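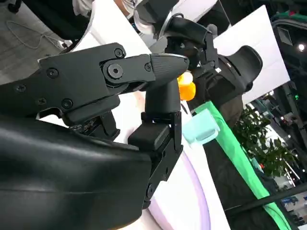 A reader wrote in to say that I have never met an office vacancy I didn't want to complain about, and that the Potard purchase is the best thing to happen to the Cerkinus Road corridor in years. Maybe so. The reader also said that a company doesn't buy two buildings next door to each other unless it has a plan. I'd like to believe that. I have lived here long enough to watch three owners buy property on that road, and only one of them had a plan anyone could read.

Jun 12, 2018

Look at what was announced. Potard now owns the old Pledik offices and the parking lot behind them. It says it will renovate the building, bring in new tenants and create 200 jobs. The press release does not say which tenants, and it does not say whether those jobs are new to town or would be moving over from the other side of the highway. If an accounting firm packs up its desks on Igwe Street and unpacks them a mile away, we have gained nothing except an empty floor on Igwe Street.

The town council seems ready to give a tax break anyway. Under the draft agreement, the assessment would be frozen for 30 months while the work is done, with an option to extend to 48. I read the draft twice looking for the part where the company has to pay something back if the jobs don't come. There is a paragraph about "good faith efforts" and another about annual reporting. The report goes to the town, from the company, and no one is named to check it.

Supporters say that without the freeze Potard would walk away. Walk away from what? It already closed on the property. The deed is recorded. A buyer who needs help to make the numbers work usually asks before signing, when the seller is still there to lower the price.

They also say the building brings in next to nothing as it stands, so we can't lose. But the town still plows that road and sends a fire truck when the alarm goes off. If the renovation raises the value the way Potard says it will, the owner can afford to pay tax on it like the dry cleaner and the tire shop across the street. Neither of them got a freeze when they put on new roofs.

I don't object to the sale. The place has been dark too long, and new windows and a repaved lot would be welcome. My objection is to paying for a promise with so little written down. Put the 200 in the contract, say what counts as a job, and set a date when the town gets its money back if the count falls short.

The draft is 46 pages long, so there is room for one more. The council votes in August, and copies are at the clerk's counter for anyone who asks.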